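Bobbling on dark jumpers: shaver, comb or just live with it?

Last updated: Tuesday, 23 replies

mossybank
Right, I need opinions before I ruin something. I've got a charcoal jumper from Bradico that I wear pretty much non-stop from November onwards, and under the arms and down both sides it's gone horribly bobbly. Same where my bag rubs on the hip. Rest of it is fine, lovely even, it's kept its shape and the cuffs haven't gone baggy.

My sister swears by one of those battery fabric shavers. My mum says they eat your clothes and I should be using a comb. I've got neither at the moment and I'm happy to buy whichever, but I don't want a hole in it. It's a wool mix, label says 30 degrees which I've mostly stuck to (mostly!).

tealeafed
Shaver, all day long. I've got the Rodov one with the wide head and I've used it on everything, including the sofa. Lay it flat on a table, go lightly, don't press. Done in the time it takes to listen to half a podcast and it looks like new.

grumpus_knits
I'd go the other way I'm afraid. A shaver cuts the bobble off but it also cuts the fibres the bobble is hanging on by, so you've got a load of fresh short ends that go and make more bobbles. You end up doing it every fortnight and the fabric gets thinner each time. I had a cardigan go see-through at the elbows that way. Comb, patience, cup of tea.

tealeafed
Mine hasn't gone see-through and I've been doing it for 7 winters. I think people press too hard, that's all it is. If you're leaning on it then yeah, you'll take the top off.

mossybank
Ooh OK so not a settled question then lol. Grumpus, which way do you comb? With the ribs or across them?

grumpus_knits
Down, with the ribs, always the same direction, short strokes. Pull the fabric a bit taut with your other hand but don't stretch it. Across the ribs it'll snag on the raised bits and then you've got a pulled loop to deal with on top of everything else. If you do get a loop, don't snip it!! Ease it through to the inside with a blunt needle.

pennywhistler
Can I be annoying and ask about the wash? Because I think that's where half of this starts. I used to chuck all my knits in with jeans on a normal cool wash and they looked dreadful by Christmas. Now they go in inside out, in a net bag, nothing with zips, and I get hardly any bobbles at all. Just that change. I use the Zaidi wool liquid but I doubt it matters which one, I only like it because it doesn't smell of much.

tealeafed
Inside out is good advice, agree with that.

oldbobbin
Bobbling is mostly the yarn. Soft, loosely spun stuff with short fibres will pill whatever you do to it, and unfortunately soft is what everybody squeezes in the shop and goes "ooh". I've got a gansey from the mill shop at Clollomel that feels like a doormat, has been up ladders and under cars, and there isn't a bobble on it. Mind you I can't wear it without a shirt underneath.

I'd also say the first year is the worst. The loose bits work their way out and after that it slows right down. So don't panic about it.

mossybank
It is very soft, guilty as charged. I absolutely did squeeze it in the shop.

Pennywhistler I've been washing it right side out with everything else so that's me told. How often do you wash yours? I do mine after every 3 wears or so, is that too much?

pennywhistler
Way less than that! Unless I've spilt something or been sweating in it I just hang it by an open window overnight and it's fine. My main two get a proper wash maybe a couple of times a winter. I know some people will be horrified.

hobnobber23
Slightly horrified, yes. I couldn't do that, I cycle in mine. But I do hand wash in the bath and dry flat on a towel and I think skipping the spin makes the biggest difference of anything.

grumpus_knits
Skipping the spin on a heavy jumper means it takes 2 days to dry and smells like a pond. A short gentle spin does no harm. Roll it in a towel first if you're worried.

hobnobber23
Mine doesn't smell like a pond thank you very much. Maybe your bathroom's cold.

grumpus_knits
It is, to be fair. It's freezing.

dovetail_jo
Another vote for the shaver but only for the under-arm bits where nobody's looking, and comb for the front. Also check the dark ones in daylight before you start. Under my kitchen light I can't tell a bobble from a bit of white fluff off the towels, and I spent ages shaving away at what was basically lint. Sticky roller FIRST, then see what's left.

mossybank
That is such a good point, I bet a fair bit of mine is towel fluff. OK plan: roller, then comb with the ribs, inside out in a net bag from now on, and I'll cut down on the washing. If the comb gets nowhere under the arms I'll buy the Rodov and blame tealeafed if it goes wrong.

tealeafed
Fine by me. Don't press!

oldbobbin
And fold it, don't hang it in the wardrobe. The shoulders will go into points.

dovetail_jo
Oh and does anyone have a trick for keeping the colour? I've got a charcoal one as well and I worry it'll go that sad browny grey. I've been told vinegar in the rinse but also been told that's rubbish.

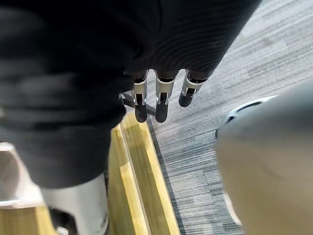 Dark charcoal, faint ridges, up close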